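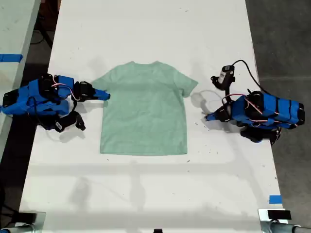
Do you really need to flatten a T-shirt out before you fold it?

Most of the time it's worth it, because every wrinkle you leave in at the start gets pressed into a hard line once the shirt is stacked under six others. Ten seconds of smoothing saves you getting the iron out on a school morning.

Laundry & Linen > Folding > Children's Clothes > Small T-shirts

How I fold children's T-shirts so they stay folded

I've been folding small T-shirts for a long time now, first for my own two and then for the nearly-new stall I help run with Maja Żak, where we once got through 74 tops in one evening (with a lot of tea). You'd think little shirts would be easier than big ones. They aren't! There's hardly any fabric to play with, the sleeves are stubby and spring back out, and if you're a thumb's width off at the start the whole thing ends up looking like a samosa.

So this is the way I do it. It's a file fold, meaning the shirt finishes as a small packet that stands on its edge in a drawer, and you can see every one of them at once instead of digging through a pile.

What you need

A clear flat surface, bigger than the shirt with the sleeves out. A table is best. I used to do it on the bed and the duvet swallows everything, you press down to smooth a crease and make three more. A pale tabletop is lovely for coloured shirts as you can see the outline properly, and for white ones I put a dark towel down underneath.

The shirt should be completely dry. Slightly damp cotton folds beautifully and then smells of pond by the weekend.

Step 1. Lay it out face up

Neckline away from you, hem towards you, front of the shirt facing the ceiling. Some people start face down and I'll get to that in a minute. Pull the sleeves out to the sides so they sit at the same angle, a bit like somebody about to shrug. Don't tug hard on a crew neck, the ribbing goes wavy and never forgives you.

Now run the flat of your hands from the middle out to the side seams, then down from the neck to the hem. You'll still get faint creases in a plain jersey top and that's fine, I stop when it's fairly smooth and the hem is more or less straight. The hem is the bit I'm fussy about. If it's running downhill at one side, give the lower corners a gentle wiggle until it's level.

Check the side seams while you're there. On cheaper shirts they twist round towards the front after a few washes, and if you follow the seam you'll fold a wonky shirt. Go by the shoulders instead.

Step 2. Turn it over (or don't)

For a plain shirt I leave it face up if it's going in our own drawers, because I really can't see that it matters. For anything with a picture on the front, or anything going on the stall, I flip it now. Take hold of both shoulders, lift, turn, lay it down and smooth it again. The front ends up on the outside of the packet that way, and customers can see the dinosaur.

Step 3. Fold in the first side

Picture a line running down from halfway along the shoulder to the hem. Fold the side in along that line, sleeve and all, so the sleeve lies across the body. If the sleeve pokes out past the far edge, fold it back on itself. On really tiny shirts it won't reach that far and you can leave it be.

Step 4. Fold in the second side

Same again from the other shoulder. You want a long strip with the two edges straight and the neckline in the middle of the top. Mine is usually around 14 cm wide for a four-year-old's shirt, but go by your drawer. If the drawer is shallow, a wider strip gives you a shorter packet in the end.

Press out the air with your forearm. I know it looks daft. It works much better than patting.

Step 5. Bring the hem up

Take the hem and fold it up towards the neck, stopping a finger or two short of the collar. That little gap matters, as the neckline is the thickest part and you need somewhere for the bulk to go. Then fold in thirds from the bottom, or in half if the shirt is very small.

Stand it up on its folded edge. If it flops over, it's too loose, so open it back to the strip, press it again and have another go.

When it goes wrong

The packet leans to one side. One of your long folds was wider than the other. Go back to step 3.

The sleeves keep creeping out. Usually a stretchy fabric. Tuck the sleeve end under the fold before you bring the other side over.

It's fatter at the top. You've folded right up to the collar. Leave more of a gap.

You've got a ridge across the tummy when it's worn. That's from cramming the drawer. Take 2 or 3 shirts out and the rest will breathe a bit!

Getting the children to do it

My youngest could manage steps 1, 3 and 4 well before she could do the last one. What helped was doing all the laying out first, one shirt at a time in the middle of the table, and letting her be in charge of sleeves. Kacper Zieliński wrote in after the July post to say his son calls step 3 "giving yourself a hug", and I have used that with every small person since. It makes sense to them straight away.

Don't refold their efforts while they're watching. Do it later if you must (I must).

What about vests and long sleeves?

Vests are the same with the sleeve part skipped. For long sleeves, fold the side in, then turn the sleeve down so it runs along the strip towards the hem, otherwise you get a great wodge of cuff in the middle. Hooded tops I've more or less given up on and they live on a hook.

Last updated: 9 Aug 2018

Related
Pairing socks without losing your afternoon
Fitted sheets, my least favourite job
Sorting outgrown clothes by size
Getting felt-tip out of a school polo shirt
How many vests does one child need?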